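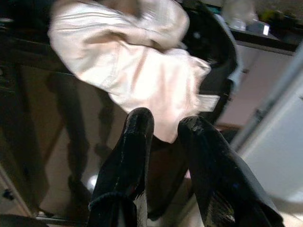
Does a magnetic drive pump need dry-run protection if the tank already has a low-level float?
Asked by Iker Benítez, 07/09/2018

We have a Manzano mag drive moving rinse water out of a 776 litre tank. The float cuts it out at low level. The Getach rep wants to sell us a power monitor as well and I'm not convinced. He says the float "isn't enough", but he would say that.

Clollance

Fit one, though I don't blame you for doubting the rep. A float only tells you there's water in the tank. It knows nothing about a shut suction valve, a blocked strainer or an air leak on the suction side, and any of those can leave the pump running dry with the tank full. The bearings in a mag drive are usually cooled by the liquid going through it, and plain silicon carbide ones can crack very quickly without it.

What I'd question is the price. You want something that trips on low motor power. Low current is a poor guide on a lightly loaded motor because the amps barely move. Set the trip with the pump running at its normal minimum flow, then close the discharge valve for a few seconds and note that reading too. If the two are nearly the same as the dry figure, the monitor won't help much and a flow switch might. 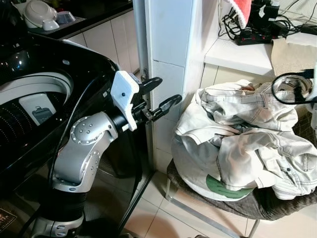
More replies (2)

Zulton

Never bothered. Ours has run 7 years on a float and nothing else. Most of these gadgets trip for no reason on a Monday morning and somebody ends up bypassing them anyway.

Iker Benítez

Seven years on what, though? If yours has carbon bearings they'll put up with a bit of dry running – mine are silicon carbide according to the plate and the spares list. I've been quoted 1,227 for the monitor plus fitting, which still looks steep to me. I'll get a price for a bare relay and set the trip delay at 5 seconds, unless the pump manual says shorter.
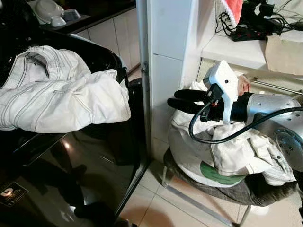 White garment draped over a glossy black appliance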